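Huvura Walking School Bus: Progress Report to the Dillska Fund
Reporting period ending December
Prepared by Carla Nassar, program manager

1. Status

All 8 routes are operating on school mornings. Route 6 was suspended for two weeks while the city replaced the culvert on Cladent Road, and pupils on that route were assigned to Route 5 for the duration. The first stop on every route is now scheduled no earlier than 7:25 a.m., following the change in the school bell time.

2. Participation

Registered pupils at the close of the period: 909. Registration forms were revised to collect one emergency contact number per household in place of three, as requested in the fund's last review. Forms from the previous year remain valid until the spring renewal.

3. Route leaders

Ratih Rahman completed the leader training schedule. The road safety module was shortened and the section on winter visibility expanded. Background checks are complete for 100 percent of active leaders. Two leader positions, on Routes 3 and 7, are filled by substitutes, and recruitment continues.

4. Load carried by pupils

Parents on the longer routes raised the weight of school bags at the fall meeting. Chi-keung Tang drafted a guidance sheet covering strap adjustment, placement of heavy books against the back, and removal of items not needed that day. The sheet is under review by the school nurse and will go out with the renewal packet. 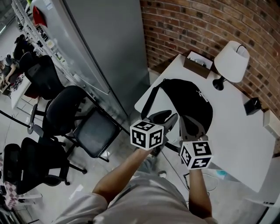 Will the program supply bags to families?
Bag purchases fall outside the current grant, and no request for them is planned. Families who need a bag are referred to the school office, which keeps its own supply fund.

5. Budget

Spending is within the approved amount on all lines except signage. The overrun on signage results from the replacement of stop markers on Route 2 after storm damage. Chak-lun Huang has submitted a transfer request from the printing line to cover the difference.

6. Next period

Renewal packets will be mailed to households. Yee-man Yu will resurvey the crossing at Cladent Road now that the culvert work is finished and will file the revised route map with the city.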